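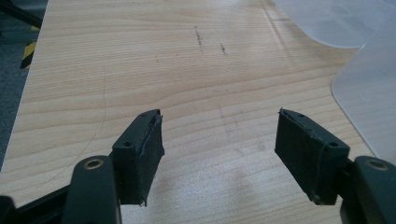

22nd July

Rain again, and the heater at my end of the workshop has decided it only does one side of the room. I wore my beanie till lunch.

Spent the whole morning on the width estimator, which I'd sworn was finished back in June. It's the bit that looks at the wrist view and works out how far apart the two fingers are, so the policy gets a proper opening value alongside the pictures. Easy enough, you'd think! Two dark fingers, pale table, find the inner edges, measure across, done by smoko. And with the fingers wide apart over bare wood it mostly is. But the pads are getting a bit scruffy along the edges, with little fibres poking out at the tips, and my edge finder loves a fibre. It grabs one, decides that's the finger, and the opening jumps by 2 mm between one sample and the next. Then the controller downstream tries to chase it and you get this horrible little shiver in the plot.

First go at fixing it was a bigger smoothing window. Bad idea, and I knew it was bad while I was typing it. The shiver went away and so did any hope of catching a quick close, because everything turned up late. Backed that out.

Second go I left the pads alone and looked at the brass bushings on the arms instead. They're round, they're bright, they don't fray, and the geometry from bushing to fingertip is fixed by the linkage, so if I can find both of them I can work backwards to the opening. Took me most of the afternoon to write (plus a good half hour lost to a sign error, me being me) but the trace is lovely and flat now. I ran it over 1000 saved samples from the Brandenico set and it found both bushings in nearly all of them. The misses are mostly wide openings, where the right one gets close to the side of the view. For those I fall back to the old pad method and mark the value as low confidence, and the planner can make up its own mind.

The other thing was the table mask. The segmenter has been marking the frosted plastic sheet on the right as "object" whenever the light catches it, and then the grasp planner very cheerfully proposes picking up the corner of it. I suppose you could call it ambitious. The wood shows through, so colour is no use at all, and I didn't want to just black out that side because real things will end up over there one day. For now I'm asking for agreement across 10 samples in a row from slightly different angles before anything gets called an object. Glare wanders about when the viewpoint moves and a proper object stays put — that's the theory, anyway. Same rule got rid of the dark scratch marks on the tabletop, which had been coming up as tiny screws since forever. Didn't even plan that one. Very pleased!

Clokex pushed a new version of their logging tool and it changed the timestamp format, so the replay viewer fell over at four o'clock and I lost the will to do anything clever after that. Pinned the old version. Wrote a grumpy note in the Humia channel, then went back and made it less grumpy.

Still to do: the low confidence flag doesn't make it through to the training export, it just gets dropped on the floor somewhere in the Mamani converter. I want that sorted before anyone trains on the new numbers. I also need a test for a nearly closed gripper, where the pads almost touch and I haven't checked a single thing.

Leftover curry for tea. Bed early, hopefully, if I can stop thinking about the converter.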